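Kasville library extends study room hours in July

The Kasville Public Library will keep its ground-floor study room open until 9 p.m. through the end of July, two hours later than usual.

Branch manager Orvokki Väisänen said the room had 694 sign-ins last month, most of them after 4 p.m. Visitors can use the large worktables without booking. The desks next to them are meant for laptops and are close to the power outlets.

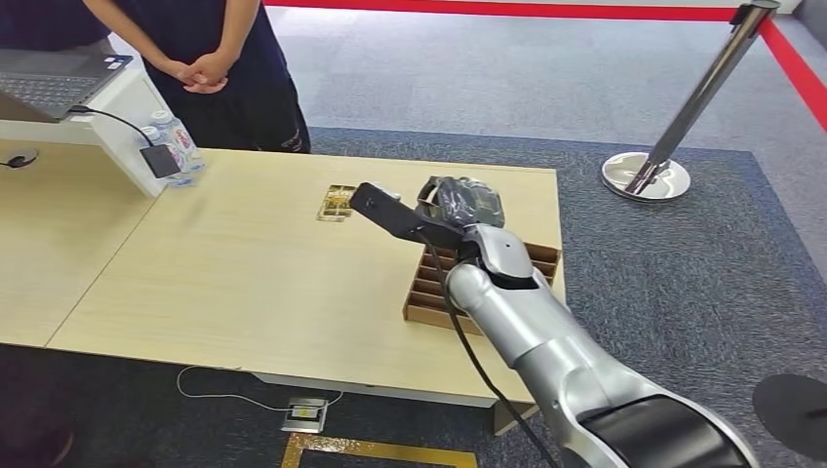

Worktables and a laptop desk in the study room at Kasville Public Library.

Bottled water and wrapped snacks are allowed at the tables. Hot food is still not permitted, and visitors are asked to take their trash with them when they leave.

"People kept asking us for a little more time in the evening," Väisänen said.

The longer hours will cost the library $840 in staff time, paid from its regular budget. The front entrance locks at 7 p.m., and after that visitors should use the side door on Gadbridge Street.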